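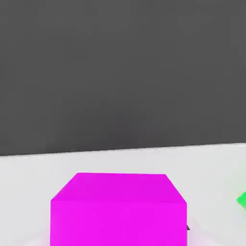
Figure 2. Magenta cube on a light gray tabletop, rendered.

Section 2: Setting up a vinyl release

This section covers the steps for adding a vinyl release to your Dorneo label account, from the first entry to the point where the job goes to the pressing plant. Digital releases and tapes are set up in a different way and have their own sections.

Before you start, have the following ready:

- Final masters for each side, cut for vinyl. Digital masters will upload, but the plant may send them back.
- Track titles and the order they run in on each side.
- Writer credits for every song, including covers.
- The band's signed release form.

Creating the release

1. Sign in and open the Releases tab.

2. Click New Release and choose Vinyl. If Vinyl is grayed out, your account has not been linked to a pressing plant yet. See "Linking a plant" at the end of this section.

3. Enter the band name exactly as it appears on their other releases. Dorneo treats "Brola" and "BROLA" as separate artists, and merging them later has to be done by support.

4. Enter the title and pick a format: 7-inch, 10-inch or 12-inch. You can change the title at any time before the job is sent. The format is locked once you upload a side.

5. Pick a playing speed. Short, loud records usually go at 45 rpm. If the two sides run at different speeds, check Split Speed and set each side by itself.

6. Enter your catalog number, or leave the field blank and Dorneo will give the release the next free number on your label.

Note: The catalog number is also used for the matrix etching. If you want something else in the run-out groove, type it under Etching Text. Plants charge for this and the price shows up on the quote, not on this page.

Uploading the sides

Each side is uploaded as one long file with the gaps between songs already in place. Do not upload songs one by one.

1. Open the Audio panel and drag the file for Side A onto the box. Wait for the bar to turn green before you do the same for Side B.

2. Click Add Markers. Put a marker at the start of each song. The markers are for the cutting engineer and the track list and have no effect on the sound.

3. Type the song titles next to the markers. Check the spelling with the band. Titles are copied to the center labels from here.

4. Click Check Levels. Dorneo will flag heavy sibilance, wide stereo bass and sides that are too long for the chosen speed.

Caution: A flag on stereo bass should not be ignored, even if the record sounds fine in headphones. Low end that is out of phase can make the needle jump. Ask whoever did the master to fold the bass to mono and upload the side again.

Hardcore and crust records often get the "High Average Level" flag. This one is for information only. The plant will turn the cut down if it needs to, and you can send the job with the flag still showing.

Splits and shared releases

Use this part if two bands share the record or if another label is paying for part of the run.

1. In the Partners panel, click Add Band and assign each band to a side. Each one gets its own credits page.

2. Click Add Label and enter the other label's account email. They will get an invitation and must accept it before the quote can be requested.

3. Set how many copies go to each label. Band copies come out of the share of the label that signed the band, unless you move them by hand.

4. Enter a shipping address for each label. Zustow accepts split shipping. Onu ships to one address only, so one label will have to forward the rest.

Liner notes and credits

1. Open the Text panel and paste in the liner notes. The field holds 1,883 characters with spaces. Anything longer has to be part of the insert artwork.

2. Fill in recording, mixing and mastering credits under Studio.

3. List guest vocals and other guests under the song they appear on. Former members belong in the band biography and should not be entered as guests.

4. Click Send Proof. The band gets a link and can approve the text or leave comments. You can't request a quote until the proof is approved.

Linking a plant

1. Go to Settings, then Plants.

2. Choose Onu or Zustow and enter the customer number the plant gave you.

3. Click Verify. This is done by a person at the plant during office hours. Requests made in December take longer.

4. When the status reads Linked, go back to the Releases tab. Vinyl will now be available.

If the status reads Refused, the customer number and the name on the account do not match - most often the account was opened in the label's name and the plant has yours. Write to Costel Dobre at plant support and give both names. For questions about shared releases, write to Brândușa Grecu at label support.

Test pressings are covered in the next section. Do not announce a release date to shops until you have approved them.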